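Square knots on tissue keep slipping, what am I doing wrong?

Posted in: Suturing and knot tying
2022-11-21

tung_la
I practise on chicken thigh most evenings, 30 knots a session, black thread so I can see it. On the foam pad they hold. On meat the first throw loosens before I get the second one down. Is it the thread or me?

rwesterberg
Probably you. Are you crossing your hands on the second throw? If not, you are tying a granny and it will slide every time.

tung_la
I think I am crossing. I'll check.

C. Baird
I'd blame the surface. Meat is slippery and foam grips the thread for you. Do a surgeon's knot, with 2 turns on the first throw, and it will stay put while you sort out the next one.

rwesterberg
Disagree. That hides the problem. Learn to keep tension on both ends first, then add the extra turn if the wound is pulling apart.

C. Baird
He asked how to stop it slipping. The extra turn stops it slipping.

hedvig_v
You can both be right. Tùng, how long are you cutting the ends? I trimmed mine flush for months because it looked neat, and half of them came undone.

tung_la
Very short. A millimetre, maybe less.

hedvig_v
Leave more. Three or four millimetres is fine for practice.

shireen_m
Agree with Hedvig on the ends. Long ends also let you see what you have tied. Look at the black knot lying across the groove, up and to the left of the open jaws: the middle is compact and twisted, and the two cut ends stand clear and cross in a small X above it. I would want yours to be as easy to find on the meat. Pat the chicken dry before you start, and pull each throw down flat before you let go of anything.
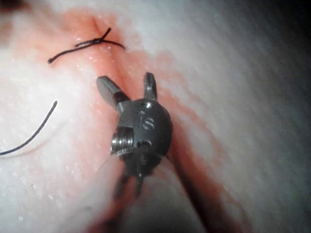
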